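News > Makers > Local Projects
Search this site Enter keyword Go

Hand-held gripper built in Bernero living room learns to tidy toys
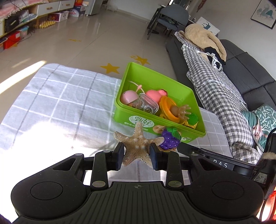
The gripper closed on a dried starfish, with the green toy box behind it.

A group of hobby builders in Bernero is teaching a robot arm to put toys away, using a gripper that a person carries from room to room by hand.

The project, called Grusar, is run by Lanying Bai and Raed Geagea. The two began in April at the Wragg shared workshop, where the arm itself is still bolted to a bench. Most of the recording is done at home, on the floor, with ordinary household clutter.

Each recording is short. The person holding the gripper squeezes the two fingers shut on an object, moves it and lets go. The recordings are later used to train the arm to make the same motions. Bai said the group has set itself a target of 75 recordings per object before moving on to the next one.

"Soft toys were easy," Bai said. "Anything bumpy or brittle takes more patience. You have to come in slowly and stop squeezing early."

A starfish is on the current list for that reason, along with rattles and small plastic toys. Geagea said hard, uneven shapes show up problems with finger alignment that a plain block would hide.

The linkages have been rebuilt two times. Geagea said the first set had too much play at the pivots, and the second was stiff enough to tire the hand after 50 grasps. He now checks the pivots before every session – a job that takes four minutes.

Leonie Wyss, who keeps the bench schedule at Wragg, said the arm will be tried on a full toy box next. The group plans to show it at the workshop's open evening on Monday, starting at 7 p.m. Visitors may bring a small object for the arm to try.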